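Drollberg Tabletop Whiteboard

The Drollberg is a plain white board that lies flat on a table. It has no legs and no easel. Put it down, write on it, wipe it off and put it away when you need the table back.

The board weighs 9 pounds, so it stays put while you write and one person can still carry it. Both sides have the same writing surface. Use dry-erase markers only. Permanent ink will come off with rubbing alcohol, but doing that often dulls the finish.

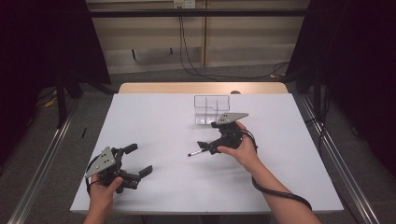 Markers are sold separately. We carry the Clurkberg slim marker in black, in packs of 11. The clear divided container is also a separate item. It is see-through plastic with thin inside walls, and it stands upright on the board or beside it.

Measure your table before you order. The board should rest fully on the table and not hang over the front. Store it flat or on its long edge, away from heaters.

Item number: 4000
Side finish: white, both sides
Ships in: 17 days
Warranty: surface only, does not cover scratches from blades

Schools and offices ordering for August should write to Normunds Tamošiūnaitė in the order office. Replacement boards go out from our Drarkero warehouse.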